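Tenoto Recipe Units - data card

Version 3, released 23 March 2021
Maintainers: Solveig Løken, Ehsan Janjua
Contact: open a ticket in the Atside tracker, component "tenoto-data"

Summary

Tenoto is a table of volume-to-weight conversions for home cooking ingredients. It maps an ingredient name and a volume unit (teaspoon, tablespoon, US cup, metric cup, deciliter) to a weight in grams. Version 3 covers 148 ingredients. It was built for the Solon recipe converter but has no dependency on it.

Files

units.csv - volume units and their size in milliliters
ingredients.csv - one row per ingredient, with id, preferred name and category
weights.csv - one row per ingredient and state, in grams per 1000 ml
aliases.csv - alternate names, US and British
CHANGES.txt - per-version notes

All files are UTF-8 with Unix line endings. The separator is a comma and the decimal mark is a period. Empty fields mean "not measured" and must not be read as zero.

Fields in weights.csv

ingredient_id: integer, stable across versions. Retired ids are not reused.
state: one of spooned, scooped, packed, sifted, liquid. Brown sugar has only packed and spooned. Flours have all states except packed and liquid.
grams_per_liter: mean of the repeat weighings, rounded to the nearest gram.
spread: difference between the highest and lowest weighing, on the same scale.
source: M for measured by us, L for taken from a package label.

How the weights were made

Each measured ingredient was filled into a 200 ml cup, leveled with a straight blade, and weighed five times. The cup was emptied and wiped between fills. Ylva Berge did the flours and sugars; Gøran Amundsen did everything else. Where their results for the same control ingredient differed by more than the spread, both sets were thrown out and redone.

Label values were used for 53 ingredients, mostly syrups, oils and dairy. These have an empty spread field. Label values were converted from the stated serving size, so small rounding errors on the package become larger ones in the table. Treat the L rows for spices with care.

Known problems

Shredded cheese is unreliable. The weight depends on the size of the shred, and the table has only one row for it.

Salt is split into table, kosher and flake. Kosher salt varies by brand and the value given is for a single brand. A recipe that says only "salt" resolves to table salt through aliases.csv, and this has been disputed (see the ticket from Ivar Boström).

Flour weights in version 1 were for scooped flour but were marked spooned. Anyone still on version 1 should move to version 2 or later - the error is large enough to ruin bread.

"Cup" in older British recipes is not handled. Use milliliters.

Using the table

Multiply the volume in milliliters by grams_per_liter and divide by 1000. Round at the end only. If a state is not given in the recipe, use spooned for dry goods and liquid for everything that pours. The converter applies the same defaults.

License and citation

Free to use and change with credit to the Tenoto maintainers. The Sundqvist mirror carries the same files and the same terms. Please name the version when reporting an error, and include the ingredient id.
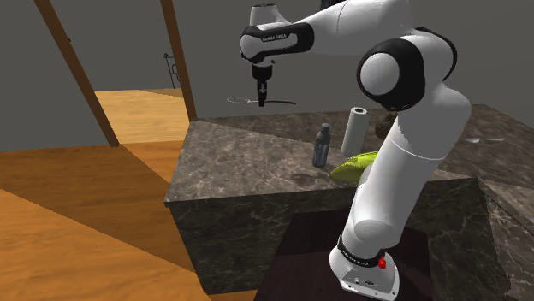
Corrections to a weight should come with at least three weighings, the cup size used and the state. Alias requests need only the name and the id it should point to. Both go in the tracker under the same component, and accepted changes are listed in CHANGES.txt with the next version.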